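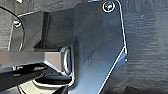 Contents > Part Two: Handling Cells > Chapter 7

Chapter 7. Looking after the gripper

The side plate of a gripper takes more wear than its plain shape suggests. Small marks and smudges on a dark metal face are common and do not call for a new plate. The screws that hold the parts together matter more, and so do the points where a bar meets a plate. Most of this chapter deals with those two things.

The cell used throughout Part Two is the one at Ferka, where a single arm loads trays for the Anden packing line. It was set up by Þröstur Laxdal, whose service notes form the basis of the tables in section 7.4. The gripper is checked every 200 hours and taken off the arm for a full strip-down every 3,000 hours. If it has struck a tray or a guard, it is checked before the cell is started again, whatever the hours say.

7.1 Before you start

Stop the cell at the end of a cycle, with the gripper open and no tray in it. Lock off the power and the air supply and hang your tag on the lock. Wait until the pressure gauge reads zero. Write the running hours in the log.

Wipe the plate and the bracket with a dry cloth. Dirt in a screw head stops the driver from seating fully, and the head is then easily damaged. Look along the edges of the plate for burrs, and look at each screw for a gap under the head.

Next, take hold of the bar and try to move it up and down. Any play at the joint should be written down before a screw is touched. Tightening first can hide a worn joint for a few shifts, and the tray positions will then drift again. Section 7.2 explains how to measure the play.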